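Packing trial, casual — Hollora
Posted Jan 19, 2026

We need 21 people to test the Tulivard packing method. It promises tidier boxes and less tape. I'll believe it when I see it, and I'd like testers who feel the same.
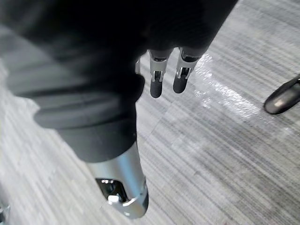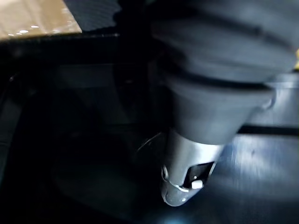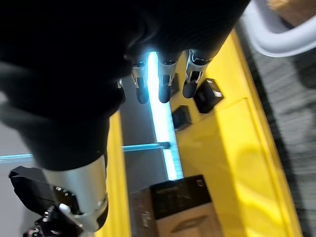

What you'd do
Pack cardboard cartons for 2 hours, then tell us what was annoying. Pay is $40 — no bonus for flattery.

To apply
Write to Ilze Toom at Hollora. Skip the cover letter.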